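Home | Projects | Reports | Gallery | Contact

Small repeats, small rooms: what wallpaper does to a space

Student project report, 26/04/2020

I picked wallpaper for my project mostly because of my gran's hallway. It has huge brown and orange flowers going all the way up the stairs, and as a child I was convinced the hallway was about half the size it really is. When we were asked to choose "something in the home that changes how we feel about a room" I knew straight away what I was going to do!

My question was a simple one. Does the size of a pattern change how big people think a room is? Every decorating book I got out of the library says yes, and then they all disagree about which way round it goes. One says big patterns make a small room feel grand. Another (older, with lovely drawings) says never put anything bigger than your hand in a room smaller than a double bedroom. I wanted to find out for myself.

How I did it

I made nine model rooms out of stiff card, all the same size, and papered each one differently. Three had big patterns, three had small repeats and three were plain. The papers were leftover sample sheets from Prurance, a decorating shop in Girport that was having a clear-out and let me have a whole bag of them for nothing. Each room had no ceiling and an open front so people could look in, and I put the same cardboard chair in the middle of every one.

Then I asked people to look at each room and guess how long the back wall would be if the room was real. I did this over two afternoons in the entrance hall of the McKinnon building and got 108 people to have a go, which was a lot more than I hoped for. Some of them stayed for ages and wanted to talk about their own kitchens.

Cutting the paper was the hardest part by a mile. You have to line the pattern up at the corners or the whole thing looks drunk, and on my first two rooms I got it wrong and had to peel it all off again. Real decorators start from the middle of the main wall and work outwards, so I switched to doing that and it went much better. Wallpaper paste is too wet for card, by the way. It made my first back wall curl up like a crisp. I ended up using a glue stick and a ruler to press out the bubbles.

What I found

The small repeats won. People guessed those rooms as the biggest more often than the plain ones, and the big patterns came last - my gran's hallway was right all along. The colour mattered too, though. I had one small repeat on a dark green background and hardly anyone thought that room was big, so a tiny pattern on its own isn't enough. Pale and small together is what seems to do it. My favourite comment was from someone who said the green room "feels like the inside of a teapot".

The floor was something I hadn't thought about at all. I left them all as bare brown card, and several people said it put them off. If I had the time again I would give every room the same light floor.
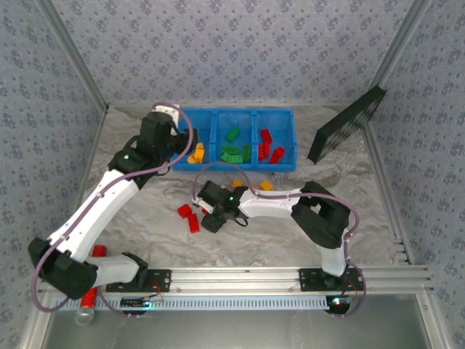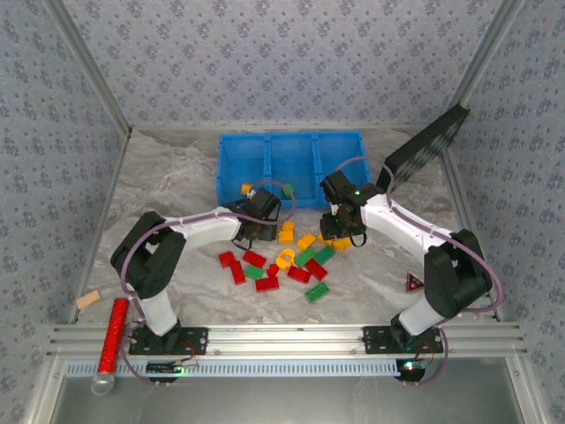
There are things I'm not happy with. I always showed the rooms in the same order, so people might have been getting bored (or getting better at guessing) by the end, and I should have mixed them up. Also, most of the people I asked were students, and I think older people might look at a pattern differently because they grew up with more of it. And looking into a card box from above is not the same as standing in a room with paper all round you.

Next I would like to try it with borders and stripes. There is an old terrace on the Stakden side of town where I'm told some of the front rooms still have a dado rail, with one paper below it and another on top, and I would love to go in with a tape measure and ask the owners how big they think their own front room is. I have also promised my gran a copy of this report. She says she is keeping the flowers.

Contact us | Copyright Girport Student Projects | Back to top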